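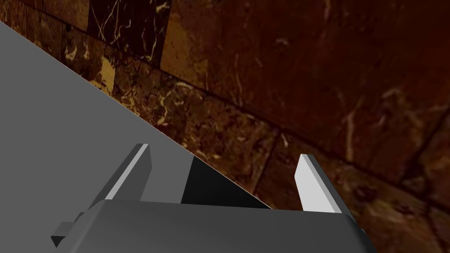
## Re: wrist view in the sim, and the gripper mount

Hi all, and thank you Liviu for such a careful write-up. I read it over breakfast and then again in the garage, which is where I do most of my reading in June.

Liviu Pascu wrote:

> I finally have the gripper loading in the simulator, with the wrist view switched on. Both fingers show up and they are spread wide open. What bothers me is how much of the picture gets eaten by that big flat gray surface on the left. I was hoping to use this view to line up on small parts, and half of it is no use to me.
>
> Two questions. Should I move the viewpoint or change the mount? And does anybody bother with materials on the gripper itself? Mine is plain gray all over, while the floor I gave it is fancy brown marble with white veins, and the two look like they come from different planets.
>
> I have 75 mm between the wrist plate and the finger base, if that helps.

I'll take the second question first, as it's the easy one. I left my own gripper plain gray for months and never missed a thing. The only time I painted anything was the fingertips, when I wanted to pick them out from a light background, and with your dark marble behind that right finger you already have more contrast than I ever did. If it were me I'd worry more about the floor! All those veins and speckles and grout lines are lovely to look at, but if you plan on doing any edge finding you are going to get a great many edges you didn't ask for. Try a run with a dull one-color floor and see whether your alignment numbers settle down. You can always put the marble back afterward (I would, I think it's handsome).

Now the gray surface. Before you move anything, please click on it in the object tree and find out what it belongs to. I once spent two evenings shifting a viewpoint around a panel that I was sure was part of my wrist, and it was the side of the bench model, which I had imported at the wrong height. If yours turns out to be the bench or a box, the mount is innocent and you only need to fix a starting pose.

If it does belong to the arm, I'd change the mount in the model and leave the viewpoint alone, so that the sim keeps matching what you can really bolt together. With 75 mm to play with you have room for a spacer. Mine on the Rodine arm is 8 mm thick, printed flat, held on with 2 long screws, and it has held up nicely. I also gave it a small tilt toward the fingertips, and I wish I had done that from the beginning.

One more thing to check while you're in there: look at the shadow between the fingers. Mine used to go solid black in the gap, and small parts just vanished in it. Adding a second weak light near the palm helped a lot. It isn't true to life unless you put a real light there too, so I ended up taping a little LED strip to the arm, and it's still taped.

Lucian Ursu has the spacer drawing in the Alesari folder, unless he has tidied up again. Lucian, if you're reading, could you send Liviu the newer one with the slotted holes? The older one cracks at the corner if you tighten it with any enthusiasm.

I'll be in the shop until 8 most evenings if you'd like to bring your file over and poke at it together. Bring the mount as well if you've printed it, and I'll put the kettle on.

Warmly,
Marta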